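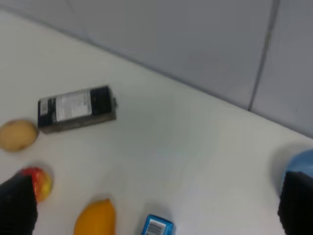 Apuntes de la mudanza a Zollinis, por si a alguien le sirven. Los voy pegando según me acuerdo, sin orden. Mis padres pasaron de una casa de tres plantas a un apartamento de dos habitaciones en una residencial para mayores, y yo era la que llevaba la cinta de embalar colgada de la muñeca.

## Antes de meter nada en cajas

- Pedir el plano. El de verdad, con medidas, no el del folleto. En el folleto de Zollinis el salón parece una pista de baile.
- Medir puertas. Y el ascensor. Y el giro del pasillo, que es donde se queda atascado el aparador. Cinta métrica siempre en el bolsillo.
- Marcar en el suelo con cinta de pintor el tamaño del dormitorio nuevo, dentro del salón viejo. Mi padre se puso de pie dentro del rectángulo y soltó él solito lo de "la cómoda no". Tres semanas llevábamos discutiendo por la cómoda.
- Apuntar dónde están los enchufes. En el nuevo hay uno detrás de la cama y ya está, el otro queda tapado por la puerta. Regleta con interruptor, cable pegado al zócalo, nada cruzando el paso.
- Preguntar las normas de la comunidad. Horario de mudanza, si hay que reservar el ascensor, si se puede taladrar. En Zollinis no se taladra después de las seis y en la terraza no se cuelga nada que se vea desde la calle.

## Separar

Por tipo de cosa, nunca por habitación. Todas las tijeras juntas. Todas las sábanas juntas. Cuando salen las ocho tijeras encima de la mesa, quedarse con dos es fácil.

Empezar por lo que no duele: trastero, lavadero, productos de limpieza. Las fotos y las cartas, al final del todo y con merienda.

Sesiones cortas. Hora y media y se para aunque vaya bien. Mi madre a partir de ahí decía que sí a todo y al día siguiente quería recuperar las bolsas.

Montones que usamos: se va con ellos, familia, donar, tirar. Y una caja de "no sé". Solo una. Cuando se llena hay que sacar algo para meter otra cosa.

Ropa: perchas al revés, dos meses antes si hay tiempo. Lo que sigue con la percha del revés en septiembre, fuera. Los abrigos no cuentan, esos aparte.

Cocina: contar cuántos se sientan a la mesa un día normal. En nuestro caso dos. Platos para seis, una olla grande, una pequeña, la sartén buena. La vajilla de boda la tiene ahora mi prima, repartida en cajas con papel de seda y todavía sin abrir que yo sepa.

Libros: pesan. Cajas pequeñas, llenas hasta arriba, y si queda hueco trapos. Una caja grande de libros no la levanta nadie de mi familia.

Herramientas. Aquí sí hubo pelea. Se quedó con una sola caja de las de bandeja: martillo, destornilladores, alicates, llave inglesa, nivel pequeño, metro, cinta aislante. El banco de trabajo se lo llevó un vecino.

## Embalar

1. Número en la caja, por dos lados y nunca en la tapa. En cuanto se apilan la tapa no se ve.
2. Libreta con el número y lo que lleva dentro. Yo usé un cuaderno de cuadros, Marilou una hoja de cálculo en el móvil. Gana el cuaderno, no se queda sin batería.
3. Color por habitación de destino. Pegatinas de las gordas. Las Gralleck no se despegan ni con agua caliente asi que OJO, en cartón sí, en muebles jamás.
4. Tornillos de cada mueble en una bolsita, bolsita pegada al mueble con cinta de carrocero. Escribir en la bolsita de qué son igualmente.
5. Foto a los cables de detrás de la tele antes de desenchufar. Y del router.
6. Cajones llenos de ropa: film alrededor y se van tal cual. Solo si el mueble aguanta.
7. Platos de canto, como discos. Vasos boca abajo con un calcetín dentro.
8. Lámparas sin bombilla. Pantalla en caja propia, no meter nada dentro de la pantalla (lo hice, se marcó).
9. Plantas lo último, en el coche, con el cinturón puesto si hace falta.

Nos salieron 39 cajas. Parecían muchas más en el pasillo.

Cajas usadas: pedir en la frutería para cosas ligeras y en la farmacia para las pequeñas, que son durísimas. Compramos unas pocas nuevas en Plullano para la loza. Las dobladas que no usas te las admiten de vuelta si guardas el tique, lo perdí.

## La bolsa del primer día

Esta no va en el camión. Va en el asiento de delante, con quien conduce.

- Medicación de una semana y las recetas
- Gafas, las de repuesto también
- Audífonos y pilas
- Cargadores
- Papel higiénico, jabón, dos toallas
- Sábanas de la primera noche
- Cafetera. Café. Dos tazas. Cucharilla
- Cúter, destornillador de estrella, linterna
- Carpeta con el contrato, los DNI y los papeles del médico
- Zapatillas de casa, las de siempre, no unas nuevas

La cama se monta lo primero. Antes que la tele, antes que nada. A las cinco de la tarde ya nadie quiere montar una cama.

## El traslado

Pedimos tres presupuestos. Dumlao fue el único que vino a ver la casa y los otros dos lo hicieron por teléfono. Nos cobraron 1201 euros con el desmontaje del armario incluido y 200 más por subir el sofá por fuera, que lo del giro del pasillo ya lo he dicho. Preguntar por el seguro y que te lo den por escrito. Preguntar también si el precio lleva el IVA, el nuestro sí, el de otro no y no lo decía por ninguna parte.

Que mis padres no estuvieran ese día fue idea de Rowena Manalo, mi cuñada, y se lo agradeceré siempre. Se los llevó a comer y a dar una vuelta larga y cuando llegaron estaba la cama hecha y las cortinas puestas. Feas, pero puestas.

Una persona en la casa vieja y otra en la nueva. La de la nueva con el plano pegado en la puerta y los colores. "La azul aquí, la verde allí". Funciona muy bien hasta la hora del bocadillo.

Revisar la casa vieja antes de cerrar: horno, lavavajillas, detras de las puertas, altillos, buzón. Nos dejamos los imanes de la nevera.

## Ya dentro

**Cuarto de baño.** Alfombrilla antideslizante dentro y fuera. Barra de agarre ATORNILLADA, las de ventosa no. Taburete de ducha con patas de goma. Bote de gel con dosificador, mejor que los de tapón. Toallero a mano desde la ducha sin estirarse.

**Noche.** Lucecitas con sensor entre la cama y el baño. Una a ras de suelo en el pasillo. Interruptor o lámpara que se encienda desde la almohada.

**Alfombras.** Fuera las pequeñas. Si hay una que no se negocia, cinta de doble cara por todo el borde, cambiarla cuando empiece a levantarse la esquina.

**Cocina.** Lo de diario entre la cadera y el hombro. Arriba del todo nada, o los moldes de Navidad y ya subiremos nosotros. Bandejas giratorias en el armario de la esquina, una para aceites y otra para especias. Imán para el abrebotes en la nevera.

**Armarios.** Bajar la barra de colgar. Diez minutos con dos soportes nuevos. Cajones con divisores, nos valieron tapas de cajas de zapatos.

**Llaves.** Un gancho al lado de la puerta y un sitio solo. Copia con la familia y otra en conserjería si lo permiten. Puntito de esmalte de uñas en la llave del portal para distinguirla de la del trastero.

**Teléfonos.** Lista en letra grande, cuerpo 20 para arriba, dentro de la puerta de un armario de la cocina. Médico, hijos, conserje, farmacia. Con rotulador negro, el azul no lo ve mi padre.

**Trastero.** Si la residencial lo tiene, estantería metálica anclada a la pared y nada apoyado en el suelo. El nuestro es el 777, lejísimos, al fondo del sótano, así que ahí solo va lo que se usa una vez al año. Maletas, el belén, el ventilador. Un papel pegado por dentro de la puerta con lo que hay.

## Manchas, olores y pequeñeces

- Olor a cerrado en los armarios nuevos: bicarbonato en un cuenco, dos días con las puertas cerradas. Luego abrir todo un rato.
- Restos de pegatina: aceite de cocina, dejar un cuarto de hora, frotar con paño. Después jabón.
- Puerta que roza: papel de calco en el borde, cerrar, ver dónde marca, lijar ahí y nada más.
- Cajón de madera que va duro: cabo de vela por las guías.
- Agujeros de clavos en la casa que se deja: masilla con el dedo húmedo, secar, lija fina, un toque de pintura con pincelito.
- Marcas de patas en la moqueta: cubito de hielo encima, que se derrita, levantar el pelo con una cuchara.
- Fieltros en todas las sillas el primer día. Los vecinos de abajo tambien duermen la siesta, y a las cuatro más.
- Grifo con cal: bolsa con vinagre atada con una goma, una hora. No en grifos dorados!

## Papeleo que se olvida

Cambio de dirección en el banco, el padrón, el seguro, el centro de salud y la revista de crucigramas. Esta última la que más llamadas costó. Correos reenvía pero hay que pedirlo antes.

Lectura de contadores de la casa vieja el día que se sale, con foto. Guardar esa foto.

Dar de baja el teléfono fijo o llevarse el número. Mi madre se llevó el número. Lo tiene desde hace más de 39 años y se lo sabe media provincia.

Seguro del hogar: el viejo no cubre el piso nuevo por arte de magia. Llamar. Y mirar qué cubre ya la comunidad, que a veces se paga dos veces lo mismo.

Inventario con fotos de lo que vale algo. Joyas, audífonos, la máquina de coser. Una copia la tiene Marilou Dalisay, que es la ordenada, la otra yo en algún sitio.

## Cosas que haría distinto

Empezar por el trastero seis meses antes y no seis semanas. Comprar la mitad de cinta y el doble de rotuladores. No tirar el cajón de las bolsas de plástico, hicieron falta el primer día. Etiquetar los mandos a distancia. Dejar el sillón de mi padre para el último viaje, que se pasó la mañana sentado en una caja de libros.

Me falta lo de las persianas, lo pongo cuando encuentre las medidas.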